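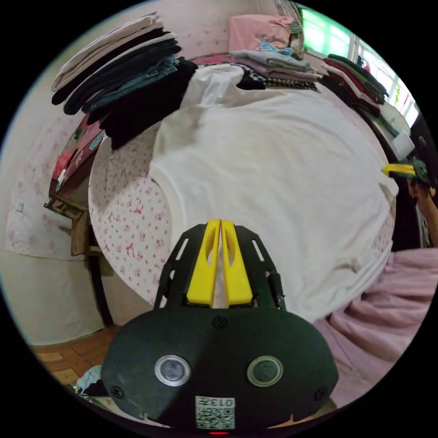
Figure 3. Hand-held gripper with yellow fingers, bed behind.

4.2 Regularity of link posts

We define a link post as any entry in which more than half of the sentences contain an outbound link and which carries a recurring title. The sample covers 60 personal blogs on television, games and comics, all hosted on Dulura or Privow. For each blog we took every entry from the 18 months before the archive was frozen in September. Entries that repeated a feed from another service without added text were dropped.

Two coders, Woo-jin Hwang and Ga-eun Han, labeled the entries separately. Most disagreements concerned posts that opened as a link list and moved into a review partway through. These were settled by word count – if the review took up more than half of the post, it was labeled as a review.

Blogs with a fixed day for link posts kept to that day more closely than they kept to any other schedule they announced. Promised reviews often appeared late or were dropped, while the link post itself went up on time. A missed link post was usually followed by a gap in all posting. We read this as a sign that the link post serves as the base schedule of the blog, with longer writing added when time allows.

Length varied less than expected. Authors who wrote reviews of more than 1000 words did not write longer link posts than authors who wrote short reviews. Comments on link posts were few, and most of them pointed to a further link.

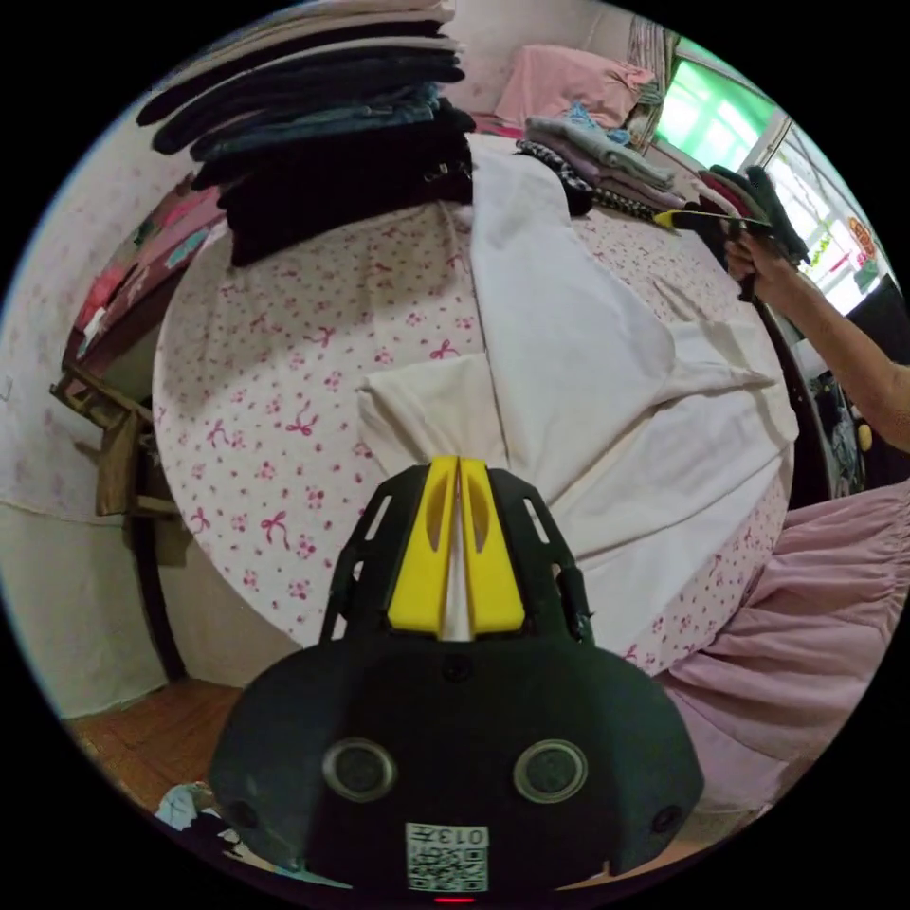
4.3 Announcements of future content

Many link posts open with a short statement of what the author plans to publish next. We extracted these statements by hand and matched each one against the entries of the following 30 days. A plan counted as met if an entry on the named title appeared in that window, whatever its length. Plans tied to a broadcast episode were met more often than plans tied to a game. Plans with no named title, such as a general wish to write more, could not be matched and were left out of the analysis.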